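Minutes, backpack packing cell, fault review. We started at 9:30 in the back office at Furnham, with the Gramside people on the phone and the two of us from the Kurtuluş office in the room. I took notes and also ran my mouth a lot, so forgive the mix. Minutes from last time were accepted with no changes (nobody had read them, me included).

## 1. What went wrong

The short version: during the afternoon run the right arm kept pressing down on the bag after the left arm had called a stop. The left side faulted on grip force, went into hold like it should, and the right side just carried on with its move for 3 seconds until the operator hit the button. No injuries, no broken parts, one very unhappy operator. I was in the next room and heard the button go, and I can tell you I came through that door fast!

We went over the log line by line. The stop message left the left controller on time. The right controller got it and filed it as a warning, so it kept moving. That setting came in with the Prurell update in July, and we all agreed we should have caught it when we read the release sheet. Gramside asked if it could have been a loose cable. I said I'd checked both connectors that same evening and they were tight, but they'd like them checked again by somebody who isn't me. Fair enough.
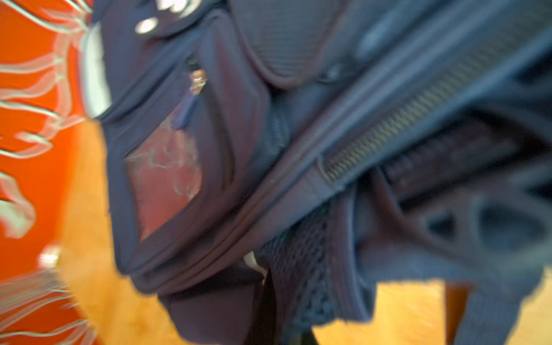 *Item 1: the backpack at close range, front pocket and zippers.*

There was some back and forth on whether the bag itself plays a part. My view is that a soft bag hides trouble. Push on a hard box and the force reading jumps right away, but push on a bag and it gives and gives, and by the time the number looks bad you're already a long way down. Gramside wants a lower force limit for soft goods. I'm all for it, although it'll mean more false stops and I'll be the one walking over to clear them.

## 2. Who is allowed to reach in

We talked about this one longer than planned. The rule on the door says both arms must be powered down before anyone puts a hand past the front rail. On the day, the operator was getting ready to straighten the bag by hand because the left arm was already in hold, and it *looked* safe. I would have done the same thing, and I said so. One arm standing still tells you zip about the other one, and our training never says that in plain words.

We also agreed to clear the floor before each run. Hex keys and sockets belong in the tool drawer, and the hard case can live on the shelf outside. 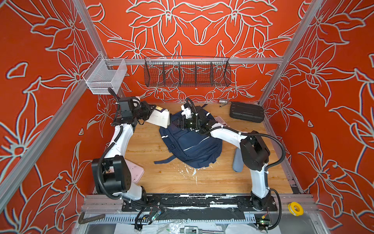 ## 3. Dropped items and the grip fault

The stop in item 1 began with a grip fault, so we looked at those too. There were 4 in the week before, all on thin or floppy things. Boxes are fine. Books are the worst, because the fingers get hold of the cover and the pages do whatever they like, and then the weight shifts and the force reading goes all over the place.

Furnham suggested closing the book with the second arm before lifting. I like it, but it puts both grippers near each other over the bag, and until the stop setting is fixed I don't want that tried at anything above crawl speed. Agreed by everybody, a little grumpily.
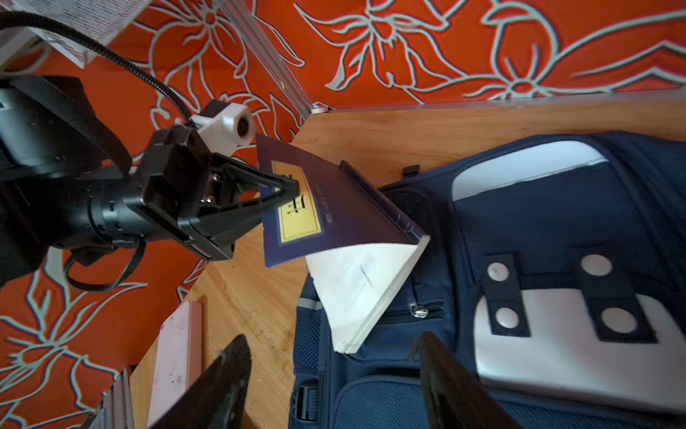 *Item 3: paperback held by the corner of its cover, pages hanging open over the bag.*

## 4. Wrist camera pictures

I asked for this item, so I'll own it. When we tried to work out where the right arm was during those seconds, the wrist pictures were close to no help. Anything taken on the move is smeared, and we ended up guessing from the joint log.

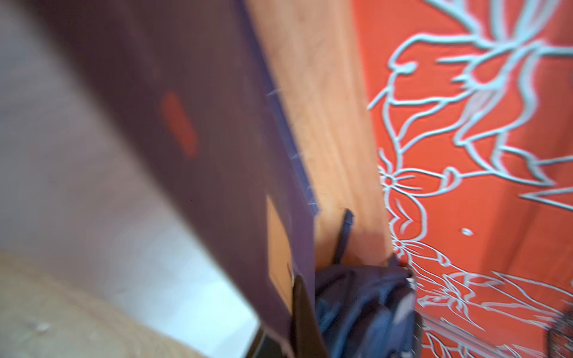 My request is a shorter exposure on the wrist cameras and a brighter lamp over the booth to make up for it. I've got plenty of stills where I can pick out the big leaves and petals on the red-orange fabric and still can't say what the dark purple-brown panel next to them is, which makes a fault review pretty hard going. Gramside worried about glare off shiny pockets and trim. We'll try the lamp at low power first and compare. Furnham has a spare one.

## 5. Actions

- Kurtuluş: set the right controller so a stop from either arm stops both. Test with an empty booth, then with a bag.
- Kurtuluş: write the new reach-in wording for the training sheet (me, by the next meeting).
- Gramside: send a force limit for soft goods and recheck both connectors.
- Furnham: fit the spare lamp, move the hard case, find a home for the loose tools.
- All: no two-arm packing above crawl speed until the stop test has passed 3 times in a row.

Prurell will get a copy of the log with a note from me asking what other messages were changed to warnings. Closed at 10:45. Next meeting same room, and would somebody please bring the good coffee.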